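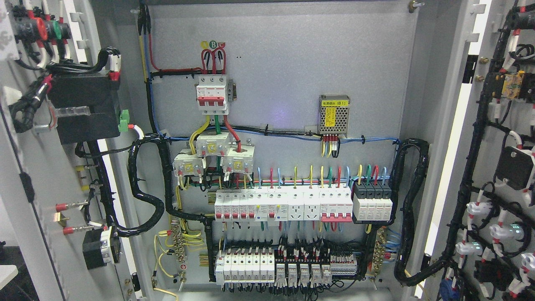 # skorkamness-cabinet-notes

Wiring notes, label list and a fault log for the low-voltage distribution cabinet at Skorkamness. Maintained by Sølve Wallin. Plain Markdown and CSV, no build step.

The handover folder from Prarko called this cabinet "fully documented." I have my doubts. The folder had a schematic for a different door layout and a parts list that stopped halfway down the page. Everything here was written again from the cabinet itself, and I would still check it with a tester before believing any of it.

## What is in the repo

- `labels.csv` – 100 rows, one per label or ferrule tag that could be read
- `faults.csv` – 60 entries, oldest from May
- `schematic/` – the Prarko drawing, kept for comparison only
- `notes/` – longer remarks, numbered 1 to 7 (number 4 is a stub)

## Upper back plate

The incoming conductors come down the left side and turn across to the three-pole main breaker. From there yellow, green and red go down through the three current transformers. The Prarko drawing shows the transformers in a straight row. They are staggered, with the middle one higher, which matters if you are trying to match secondary wires to the drawing by position. Don't.

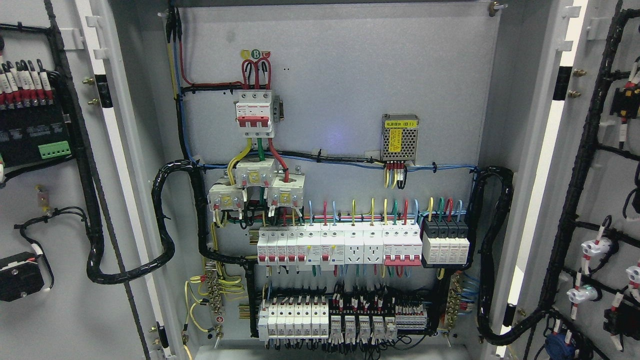

Upper plate with main breaker, current transformers and power supply B1.

The power supply is labeled 电源模块 (B1), "power module." In `labels.csv` it is just `B1`. The blue harness below it is the part I trust least in my own notes: I followed it by hand and lost my place twice. Rows that depend on it are marked `unverified`, and I'd leave them that way until somebody does a proper continuity check.

## Rail devices

Listed in `labels.csv` from left to right, using rail position as the key. Blomqvist suggested using circuit names for the key. The circuit names have changed before and I expect they will change again, so no.

## Door

Indicator lamps are yellow, green and red across the top, with the power meter under the first two. The selector is the white lever lower down, above the warning triangle (有电危险, "danger, electricity"). Lamps tell you that lamps are lit. I would not treat a dark one as proof that a phase is dead, and neither should you.

The meter rows near 219 look like phase voltages. I have seen them copied into reports as if they were calibrated readings. There is no calibration record in the folder, so the repo has no column for them. 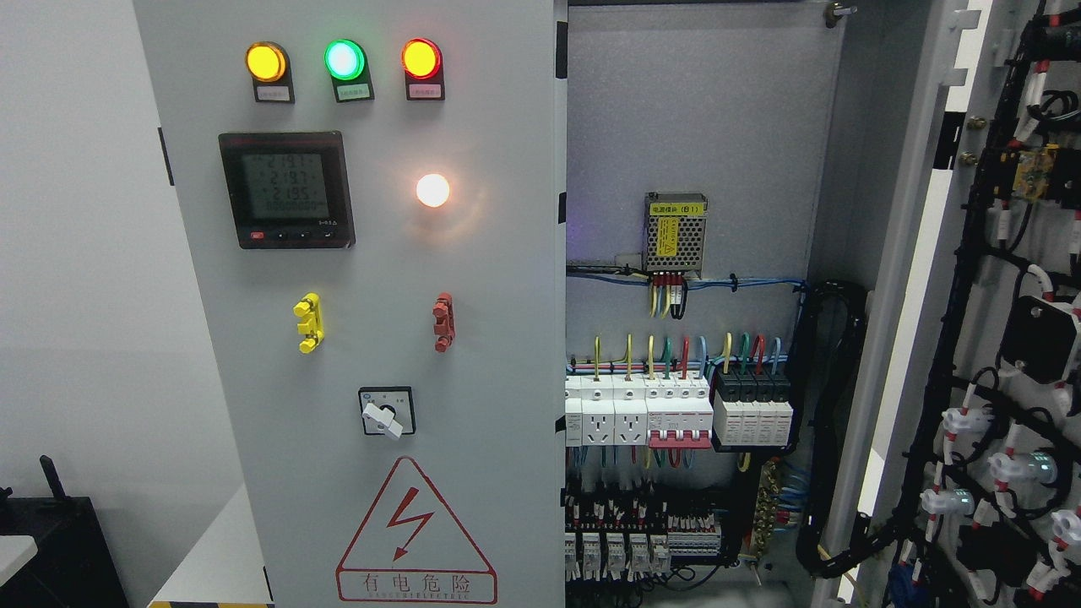
## Known problems

- Ticket 1195 was closed as "label corrected." The row in the CSV was corrected. I can't find any record that the label was.
- Door wiring is covered in note 4, so for now it is hardly covered.
- Nurano's import script drops the Chinese label text without a warning. Open the CSV as UTF-8 and compare row counts afterward.
- "Intermittent" in the fault log means whatever the person typing it wanted it to mean.

## Changes

Send a patch with the rail position, the old value, the new value and how you checked. "Looks right" has been used before and will be sent back.

Contact: Sølve Wallin, Skorkamness | © Skorkamness cabinet notes | Back to top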